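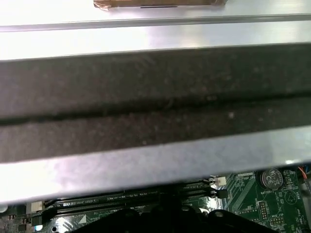

Bench Check: Desktop Towers, Open Case

Checked by: Noelia Peñalver
Date: Monday, February 23, 2026
Sheet goes to: Custódio Torres, Pundham refurb room

Hi Custódio, same list as always, with my notes under each line. I got chatty again, sorry! Skip to the open items at the end if you're in a hurry.

1. Foam strip on the metal panel
Result: OK, needs cleaning
It's dusty. Little light specks all over, plus a fiber or a hair lying right across the groove. The foam itself I'm happy to keep, so please don't order new strip from Bultis on my account (we still have the roll from July, I think it's behind the label printer). Soft brush, then tape for whatever stays behind. No wet wipes on foam, please.

2. Memory slots and latches
Result: OK
I look down every slot with the flashlight before anything goes in. Latches should swing without a fight — if one feels gritty, stop and tell me. Whoever pulls modules, put them in the sleeves right away and write the slot on the sleeve. We mixed up two machines in the Mavromatis batch and I lost most of a morning to it.

3. Power cord
Result: OK
Out of the wall and hung on the hook, then hold the power button in for 7 seconds. I know the old sheet said 3. I like 7.

4. Case on its side, side panel off
Result: OK
Tower lying down on the slatted table so the board faces up. I love that table for this, but small screws and slats don't mix! Use the magnetic dish. The panel goes on the shelf below, never leaning on the table leg where somebody's foot will find it.

5. Power supply
Result: OK, comment
Leave the label and the barcode sticker alone. I copy the numbers from them into the log, and a half-peeled sticker is no use to me. We do not open the supply itself, ever. If it smells burnt or rattles, red tag and out.

6. Graphics card
Result: OK
The one with the blue and black shroud. Check the bracket screw as well as the slot, and support the card with one hand if you stand the tower up again. 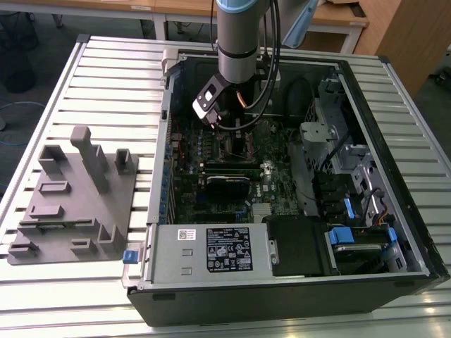
7. Processor and socket
Result: Open, see below
This is the one I'm fussy about. Lever out, load plate all the way up, and then straight up and down with the processor, no tilting, no sliding. If it doesn't want to sit, lift it and look at the corners again. Don't help it with the plate! The lever goes down last.

8. Drive cage
Result: OK
Run a gloved finger along the metal edges. I've cut myself on these more than once and I'm still annoyed about it.

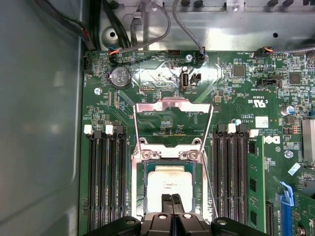
Sheet No. 11

Open items
Socket: I want a second pair of eyes on it before the plate comes down. Ten minutes of your time, Custódio, whenever suits you.
Thermal paste: we're nearly out. The Flisov tubes were fine, same again please.
Wrist strap: the clip is loose. I've put it in your tray, and I'm using the spare until I hear from you.

Noelia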